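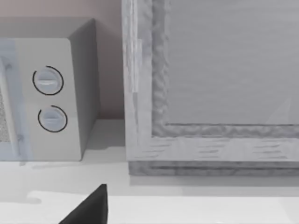
La cuisine simulée, côté micro-ondes, avec la pointe noire du doigt en bas 🤖

Rechercher un sujet, un compte…

Bon, je vous avais promis le récit de LA panne du mois de mai, le voilà. C'est long, prenez un café. Et non, rien n'a brûlé, tout se passe en simulation (heureusement, vu la suite).

Le contexte pour ceux qui débarquent : je bosse sur Zasus, notre cuisine virtuelle à deux bras. On y fait tourner des politiques de manipulation avant de les laisser approcher du vrai banc, celui de Furnberg, où une erreur coûte des pièces et des semaines d'attente.

La tâche a l'air idiote. Attraper une canette posée sur le plan de travail, la soulever, la reposer ailleurs. Un enfant de trois ans y arrive. Notre robot aussi, enfin il y arrivait, jusqu'à la mise à jour du planificateur.

Je lance une nuit complète, 716 essais, et je vais me coucher toute contente. Le matin j'ouvre le tableau de résultats : tout vert ! Taux de réussite magnifique, zéro collision signalée. J'ai même envoyé un petit message triomphal à l'équipe. Gardez ça en tête, ça va me faire mal plus tard.

C'est en relisant les efforts articulaires que j'ai tiqué. Sur certains essais, le bras gauche prenait un pic énorme en plein milieu du trajet, sans rien dans la main. Un pic pareil dans le vide, ça n'existe pas. Il poussait sur quelque chose.

Premier réflexe : accuser le capteur simulé. J'y ai passé une matinée, j'ai recalculé les gains, j'ai râlé dans le canal commun. Le capteur n'avait rien du tout, désolée pour lui.

Deuxième réflexe, le bon : rejouer un essai au ralenti, pas à pas, vue par vue. 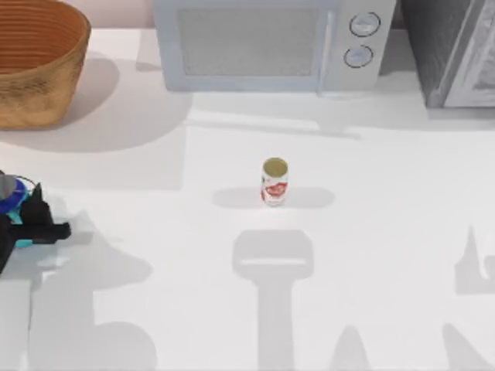
Et donc, le coupable : la liste des collisions autorisées. Vous savez, ce fichier où l'on dit au planificateur « entre ces deux objets-là, le contact est permis, ne t'affole pas ». On l'utilise pour le doigt et la canette, forcément, sinon il refuse de la saisir.

Sauf que la mise à jour avait changé la façon de lire les groupes. Chez nous, la canette était rangée dans un groupe « objets de cuisine ». Avec le micro-ondes. Et le panier. Vous voyez venir la chose…

Résultat : pour le planificateur, passer le coude DANS le micro-ondes était parfaitement acceptable. Le moteur physique, lui, n'était pas du tout de cet avis, d'où les pics d'effort. Et mon tableau tout vert ne comptait que les contacts interdits. Il n'y en avait plus un seul d'interdit, logique.

J'ai relu cette ligne de config 5 fois avant d'y croire. Cinq ! Elle était sous mes yeux depuis le début, avec un commentaire de ma main qui disait « à nettoyer plus tard ».

Ce qui me fait froid dans le dos, c'est la suite prévue. La politique devait partir sur le banc réel l'après-midi même. Là-bas il y a un vrai micro-ondes, un vrai bras, et des humains qui passent la main pour remettre la canette en place. L'arrêt d'urgence aurait fait son travail, j'imagine, mais je n'ai aucune envie de le vérifier comme ça.

J'ai donc bloqué le déploiement et renvoyé un deuxième message à l'équipe, nettement moins triomphal que le premier. (Merci pour les gifs, bande de monstres.)

Côté correctifs, on en a mis 2 en place. D'abord, plus aucun groupe dans les collisions autorisées : uniquement des paires nommées à la main, doigt par doigt. C'est pénible à écrire, je vous le confirme, j'ai passé la soirée dessus.

Ensuite, un essai est désormais compté comme raté dès que l'effort dépasse un seuil pendant un mouvement à vide, même si la canette finit pile au bon endroit. Le seuil, on l'a pris bas exprès. On aura des fausses alertes et tant pis, je préfère trier.

J'ai relancé la nuit entière avec la config propre. Le taux de réussite a bien baissé, et je vous jure que j'étais soulagée de voir du rouge. Les échecs restants, au moins, je les comprends : surtout des saisies trop hautes, près du bord supérieur.

Pour ceux qui demandent en réponse : oui, le planificateur c'est Jiang, et non, je ne pense pas que ce soit leur bug. Le changement était dans les notes de version. Je ne les avais pas lues jusqu'au bout, voilà, c'est dit.

Et pour la pince Grasico, on garde le même modèle, elle n'y est pour rien dans cette histoire. Prochain fil quand j'aurai réglé les saisies hautes. Si vous avez déjà bataillé avec ça, mes messages sont ouverts !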